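Start Werkstattbuch Ablage Suche Kontakt

Heftseite: Papiere sortieren, zweiter Anlauf
21/02/2026 — eingetragen von Kanchan Rawat

Umesh will die Ablage nach Stichwort, mit der Hand oben auf jedes Blatt geschrieben, dicker schwarzer Marker, Großbuchstaben. Ich halte das weiterhin für zu grob. Seine Rechnung: Der Schrank bei Mathur fasst 2.000 Blatt, wir haben vier Stichwörter, also passt das schon. Die Rechnung stimmt nur, wenn die Stichwörter etwas taugen, und das sehe ich noch nicht. Bei Dolent haben sie es im letzten April genauso angefangen und nach 884 Blatt wieder umgestellt, auf Nummern. Wird hier gern überhört.

Probe trotzdem gemacht, am weißen Tisch, alles erst einmal ausgebreitet.

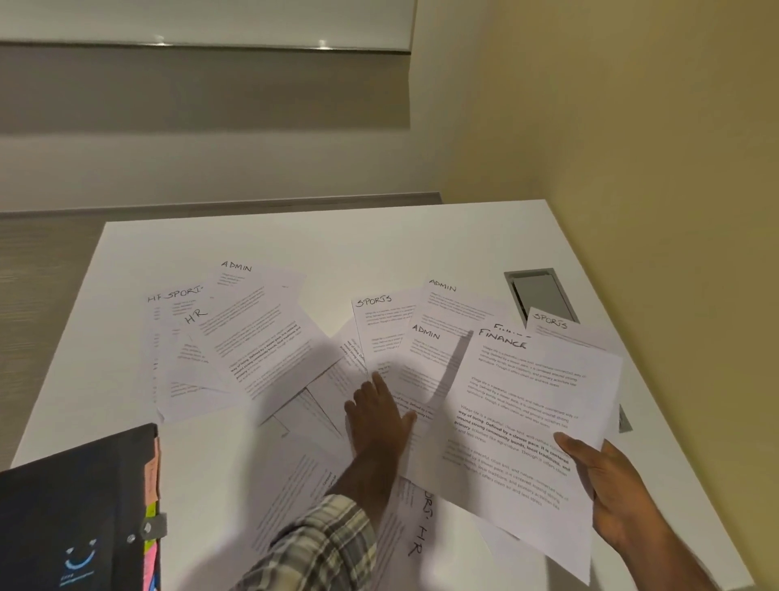

Beim Auffächern ist mein Einwand der alte: Man sieht nur, was gerade oben liegt. Umesh meint, das sei Übungssache. Mag sein. Die Blätter überlappen aber so, dass von manchem Stichwort bloß ein Stück herausschaut, hinter dem hochgehaltenen FINANCE zum Beispiel nur noch »FINA«, und ganz links steht auf einer Oberkante »HR SPORTS«. Was ist das nun, HR oder SPORTS? Zwei Wörter, eine Mappe. Wer so beschriftet, verschiebt die Entscheidung auf den, der ablegt. Vorschlag: ein Blatt, ein Wort, immer in dieselbe Ecke, Schrift waagerecht. Umesh notiert es »zur Prüfung«, also vermutlich gar nicht.

Noch etwas zum Text selbst. Auf den Blättern geht es ums Dorfleben, auch unter FINANCE. Vom Inhalt her kann man das also nicht nachprüfen — es zählt allein der Marker. Für eine Übung in Ordnung, für die Frage, ob das Verfahren im Alltag hält, beweist es wenig. Echte Rechnungen haben eine eigene Form, die erkennt man auch ohne Überschrift.

Reihenfolge: Ich bin dafür, die größte Gruppe zuerst zu stapeln, dann wird Platz. Umesh will streng nach Alphabet, ADMIN zuerst. Keine Einigung, beide Varianten bleiben im Heft.
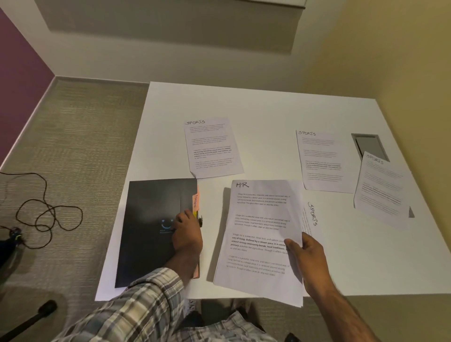
HR-Stapel am rechten Rand gefasst, links daneben die schwarze Mappe. Unter dem Stapel schaut ein SPORTS hervor, quer beschriftet.

Genau so ein Blatt rutscht später mit in die falsche Mappe. Regel ab jetzt: Stapel anheben und darunter nachsehen, bevor die Mappe aufgeht. Und nichts über den Kabelausschnitt legen, dort greift man schlecht nach.

Offen:
— Trennblätter von Wotik oder Flamer? Die von Flamer gibt es im Zehnerpack, wir bräuchten 12.
— Marker schlägt bei dünnem Papier womöglich durch, an einem Restblatt probieren.
— Umesh fragen, wer »HR SPORTS« geschrieben hat.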